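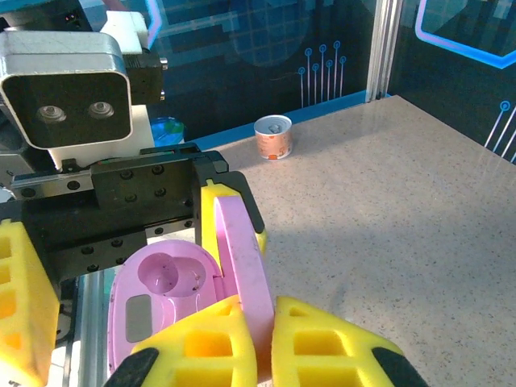
萨德门（Sademen）与坎波斯（Campos）之间的过境货运协定将于十月到期，双方至今没有公布续签文本。帕沃·耶斯凯莱伊宁（Paavo Jääskeläinen）研究这份协定已有多年，他任职的纳克尔（Nakel）研究所上月刚刚发布了一份关于两国关税协调的工作论文。谈到协定的适用范围，他举的是最普通的货物：一只浅粉色的塑料翻盖小盒，盒盖可以掀开，材质看似普通，用途却要由申报人说明。“同一只盒子，萨德门按塑料制品归类，坎波斯按容器归类，税率差四个百分点。协定第七条本来是处理这种分歧的，但第七条从未启动过。”

第七条规定设立联合归类小组，由两国海关各派三名官员组成，对有争议的税号作出有约束力的裁定。按耶斯凯莱伊宁的说法，小组名单在协定生效当年就已互换，议事规则却卡在表决方式上。萨德门主张简单多数，坎波斯坚持一致同意。“六个人，两边各三个，简单多数意味着至少有一方要有人倒戈。坎波斯外交部不愿意让一名中级海关官员承担这种责任，这一点我可以理解。”

没有裁定机制，争议便以双边照会的形式堆积起来。工作论文统计了协定有效期内的归类争议，共1127起，其中806起以企业补缴差额告终，其余或撤回，或仍在处理。耶斯凯莱伊宁提醒，这组数字只包括正式立案的争议，口岸当场解决的不在其中。

他认为，外界对续签谈判的报道过于集中在两国领导人的关系上。去年坎波斯召回大使，今年春天又派回，两次都被解读为协定存废的信号。“召回大使期间，口岸的放行时间没有变化。我们逐月核对过数据。货运协定的日常运转在海关和运输部门手里，外交部参与的是文本。”

文本方面的分歧，他归纳为两项。其一是担保金。现行协定要求过境车辆按货值缴纳担保，出境后退还，退还期限写的是“合理时间”。萨德门的运输企业抱怨坎波斯退款过慢，希望写明三十天。坎波斯财政部的立场是期限可以写，但须从单证齐全之日起算。“单证何时算齐全，由谁认定，这才是谈判桌上真正花时间的地方。”

其二是数据交换。两国目前使用一套名为Clerkbridge的电子申报接口，萨德门一侧已全部接入，坎波斯有两个口岸仍以纸质单证为准。耶斯凯莱伊宁说，接口本身的技术问题不大，障碍在于坎波斯的数据法要求货主信息在境内留存，而协定附件二允许对方海关直接查询。“附件二写在数据法之前。法律通过以后，附件没有修订，双方都按自己的理解执行。”

问到续签失败的后果，他的回答比较保留。协定第十九条有一项过渡安排：到期后已签发的许可证继续有效，直至证面日期届满。目前有效的许可证为3767份，其中1357份的有效期延续到明年年中以后。他由此判断，到期当天不会出现口岸停摆。“压力会在第二个季度显现。大企业手里有长期许可，小企业多半是逐次申请，首先受影响的是后者。”

他倾向于认为双方会先签一份延期议定书，把现行文本顺延六个月或十二个月。议定书无须经坎波斯议会批准，由部长签署即可，萨德门一侧只需向议会外交委员会备案。不过他指出，坎波斯的预算法对延期期间的担保金收入没有明确的入账科目，财政部曾就此提出书面意见。“这是个会计问题，但上一次延期就是因为它晚签了十一天。”

对于第三国能否居中调停，耶斯凯莱伊宁持怀疑态度。他说，归类和担保金的争议需要熟悉两国税则的人逐条处理，一般性的斡旋帮助有限。若要请外部人员，他建议限定在联合归类小组的议事规则上，例如在六名成员之外增设一名不具两国国籍的主席，仅在票数相等时投票。坎波斯的谈判代表曾在非正式场合表示可以讨论，萨德门尚未答复。

纳克尔研究所计划在协定到期前再发布一份简报，内容限于担保金退还期限的测算。耶斯凯莱伊宁说，测算所需的坎波斯口岸数据还缺两个月，他已经发函去要。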